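Caixas de lanche voltam em março na Urilura

A partir de 10 de março, quem passa pela sala de convívio da Urilura volta a encontrar o lanche arrumado em caixinhas transparentes – um costume simpático de que muita gente já sentia falta desde setembro.
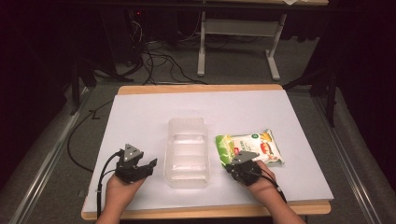
A ideia é de Solange Chan, que gosta de ver tudo à vista, os pacotes e os salgadinhos, sem ninguém ter de remexer em sacos. No ano passado saíram 1.888 lanches; para este, contam chegar aos 2.160.
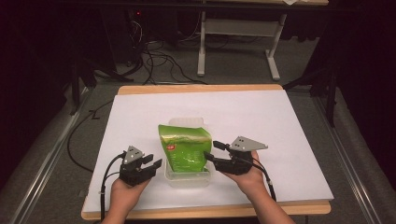 Urilura | Núcleo de Convívio

Quem quiser ajudar a encher as caixas pode falar com Ansel Boateng, que recebe toda a gente com muito gosto – e, quase sempre, com café.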